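Sunday, 9:40 am. Gripper comparison, second sitting

Naima El Sherbiny wants a recommendation on fingers before the March order goes out, so this entry is mostly me trying to work out whether we have one. Short version for anyone skimming: I don't think we do yet.

What is being compared:

- **Latorlow** two-finger, pointed tips, the ones we already own
- **Dogar** two-finger, flat pads, on loan until the end of the month
- controller is the Restuslow box for both, firmware left alone between sittings

The Dogar sheet claims a grip force margin that would make the whole question silly if it were true. I have read enough sheets. The number is for a steel block gripped square across the pads, and we don't pick up steel blocks. We pick up razors, which are thin in the handle, heavy at one end, and curved in a way that makes any two flat surfaces touch them at one point each.

The task is unchanged: sort small stuff by type into the four baskets, two arms, shared table. Leonidas Tzanetos set the rule last time that a pick counts only if the item ends up inside the basket, and hanging off the rim is a miss. I argued for a half point. I was wrong, keep his rule.

**Latorlow, first block.** 38 attempts, 31 in the basket. Looks good on paper. I don't trust it much, for two reasons. I was laying the razors out by hand and I know I was being kind to it, heads well apart, handles pointing somewhere reachable. And most of the attempts went to the left arm, which has had its wrist cable rerouted and the right one hasn't. So that score is partly fingers and partly cable.

Changed both things for the second block. Razors now go down close together, head of one near the handle end of the other, because that's how they'll land if anybody tips them out of a bag. Right arm gets its share of the work.
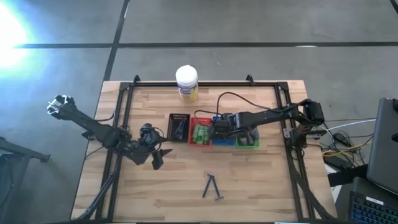
The right arm is also the one that keeps me from believing the collision numbers. When it's working over the baskets it takes up most of the room there, and anything the left arm wants to drop has to wait. The planner logs that as idle time and charges it to whichever gripper is being tested, which is nonsense. Idle from waiting on the other arm needs its own column. Leonidas, can you split it out? I looked at the script and lost patience.

Pointed tips do one thing well: they get in under a handle lying flat on wood. They do one thing badly, which is hold on once they're there. The razor pivots about the contact and the head swings. Four times in the second block it swung far enough to catch a basket edge. I stopped scoring at that point and went back to checking the force setting, which was at 540 in the controller's own units. Whatever those are. The manual says "see table" and there is no table.

**Dogar, same layout.** Did not finish. Pads slide over the handle on the way down unless the approach is nearly perfect, and then grip very nicely when it is. So it's a better hand attached to a fussier approach. I can see someone turning that into a win with a slower descent, and I can see the cycle time going up until the win is gone. Neither has been measured.

Swapping fingers also shifted the tool center point and I didn't recalibrate between the first few tries. Those are thrown out. If you find them in the log under run 3699, leave them there but don't plot them.

Things I would want before signing anything:

1. Same arm for both sets, then the other arm for both sets. Mixing them as I did today tells us very little.
2. Someone other than me placing the razors. Naima, please, and don't tell me what pattern you're using.
3. A cable fix on the right wrist. The loop stands up high when the arm reaches in over the baskets, and I suspect it pulls on the wrist near the end of the reach. Suspect only. Put tape on it and see if the error changes.
4. An answer from Dogar about pad wear. They sent a brochure.

Fludia have offered to lend us a soft-finger set with "adaptive compliance." I said yes to the loan and no to the call. Soft fingers on a heavy-headed thin object sounds to me like more swing, but I'd rather see it swing than guess.

12:15. Reran ten with the Latorlow at a lower force after lunch was postponed. No difference I could see. Either the setting does nothing in that range or ten is too few to show it. Going with too few for now.

Leonidas, the spare Dogar pads are in the top drawer with the hex keys. One screw is missing from the bag and it was missing when it came.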